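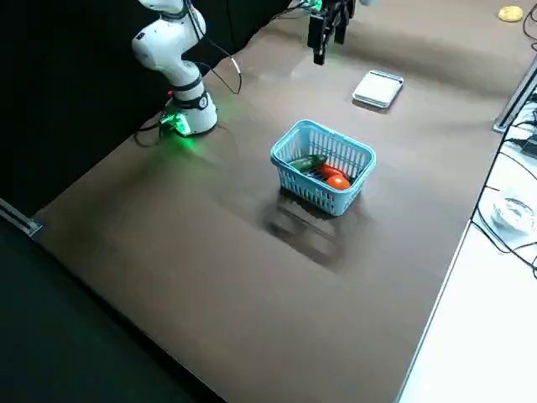 夏野菜の置き場、カゴ派の人いますか?

1:なすの花
夏野菜を冷蔵庫の野菜室に入れっぱなしにするのをやめて、水色のプラカゴに移してみました!きゅうりとトマトを一緒に入れてるんですが、茶色い台の上に水色がぽんとあるだけで台所が急に明るくなって、用もないのに見に行ってしまいます(笑)
側面が網目みたいに抜けてるタイプなので、風も通りそうだなと。
で、質問なんですが、みなさんカゴに何をどこまで一緒に入れてますか。9月に入ってもまだ暑いし、きゅうりは別のほうがいいのかなとちょっと迷ってます。

2:thijs_v
いいですねー!うちもカゴ派です。
オランダの実家では、カゴというより木箱にどさっと入れて涼しい部屋に置いてました。日本に来てからはプラのカゴ一択。洗えるのが最高です。土がついたまま放り込んで、あとでカゴごとシャワー!
きゅうりは2日で食べきるなら一緒でいいと思いますよ。

3:ぬか床11年目
きゅうりとトマトを同じカゴは反対。
トマトはエチレンガスを出すので、隣のきゅうりが黄色っぽくなるのが早いです。うちはぬか漬け用にきゅうりをまとめ買いするから、これは何度も痛い目を見ました。きゅうりは一本ずつ紙に包んで、立てて野菜室。トマトだけ外。これで落ち着いてます。

4:なすの花
>>3
エチレン!りんごだけの話だと思ってました。トマトもなんですね。
>>2
カゴごとシャワー、今夜やります!!

5:gautam_kitchen
ガウラヴ・ガウタムといいます。いつも読むだけなんですが、カゴの話なので出てきました。
3さんの話は正しいけど、量の問題もあると思います。カゴにきゅうり一本、トマト一個くらいなら、ガスより先に私のお腹に入ります。サラダ(カチュンバル)にするので、きゅうりとトマトと玉ねぎは隣同士にいてくれたほうが断然楽です。カゴを持って台に行って、そのまま切り始める。この流れが大好き!

6:ぬか床11年目
>>5
一本一個ならまあ、そうですね。でも最初の人は「どこまで入れるか」を聞いてるので、増やす前提で答えました。山盛りにすると下のトマトがつぶれますよ。

7:gautam_kitchen
>>6
山盛り反対は完全に同意です。つぶれたトマトの汁がカゴの穴から台に出て、気づくのが翌朝。あれは悲しい。

8:なすの花
カチュンバル調べました、おいしそう!レモンとクミンならうちにあるので明日の昼はそれにします。
あと、トマトだけ浅いトレーに出す案を思いつきました。灰色の四角くて平たいのがあるので、カゴはきゅうり、トレーはトマト。
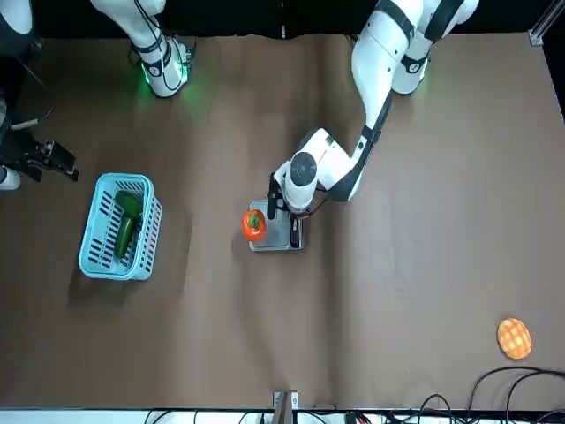
これならつぶれる心配もないし、赤いのが一つ外に出てるだけで「今日はこれを食べる」って決まる感じがして、献立を考えるのが早くなりそうです。カゴのほうも長いのをそのまま寝かせておけますし。

9:thijs_v
トレー案、好き!「今日の分」を出しておくのいいですね。うちの冷蔵庫の前でやってみます。
ちなみにそのトレー、縁はありますか?平らすぎるとミニトマトが脱走します。

10:なすの花
>>9
縁は少しだけです。ミニトマトは無理かも。大玉専用で!

11:はちがつ
横からすみません、カゴはどこで買ってますか?
私はジャットゲートの園芸コーナーの200円のを使ってるんですが、底の目が粗くて、オクラが刺さるんです。全部ちょうど下向きに刺さってて、抜くのが地味に面倒。

12:thijs_v
>>11
オクラ刺さるのわかります(笑)底に新聞紙を一枚どうぞ。
私のはブロートンの収納カゴで、台所用ではないけど底の目が細かいです。色は白。水色もあったら買い直したい……

13:ぬか床11年目
新聞紙より布巾のほうがいいです。新聞紙は湿ると底に張りつくので。乾いた布巾なら洗って何度も使えるし。

14:thijs_v
>>13
布巾は洗濯が増えるから、私は新聞紙のままでいきます!張りついたら捨てるだけなので。

15:はちがつ
両方ためしてみます、ありがとうございます。オクラ用に小さいカゴを足すのもありかなと思えてきました。

16:67番地
色の話が出てたので。うちは水色と黄緑の二つ使いで、水色が生で食べるもの、黄緑が火を通すもの。子どもが買い物袋から出して入れてくれるようになって、すごく助かってます。なすを毎回水色に入れるんですけどね。

17:gautam_kitchen
>>16
それいいですね!うちもやりたい。ピーマンはどっちですか?私は生でかじります。

18:67番地
>>17
ピーマンは黄緑です。生でかじる発想がなかった……今度やってみます。

19:ぬか床11年目
ピーマンはぬかに漬けてもおいしいですよ。半分に切って種を取って、一晩。うちでは水色ですね。

20:なすの花
カゴごとシャワーしてきました!気持ちいい!水が穴からさーっと抜けるのが楽しくて、きゅうりまで一緒に洗ってしまいました。
>>3さん、濡れたきゅうりって、拭いてから包めば大丈夫ですか?

21:ぬか床11年目
>>20
よく拭いてからなら大丈夫です。ヘタのほうを上にして立ててください。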